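Week 6: Packing Soft Goods

Reading before Friday: the Senetti chapter on bags, all 40 pages of it. It is duller than it sounds, and it sounds dull.

Soft goods are the things that refuse to have a shape. A box will tell you where its corners are. A stuffed animal has opinions about its corners and changes them when squeezed. Start with the container, then. A limp bag has to be opened and stood up before anything goes in, and most beginners try to do both jobs with the toy already tucked under one elbow.

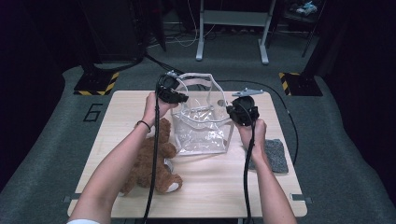 Fig. 6.2. Clear bag upright at center, bear to the left, cloth to the right.

Order of work: big item first, flat item last. Bears go in feet first. A towel can be folded to fit whatever space the bear has left, while the reverse has been attempted in this course every March.

Terms: mouth (the opening), gusset (the side fold, if your bag has one), slump (what happens when you let go).

For the exercise, pack one toy and one cloth in 55 seconds, then take both out again without turning the bag upside down. Write up your two worst attempts in 300 words. Your best attempt is of less interest to me than you might hope.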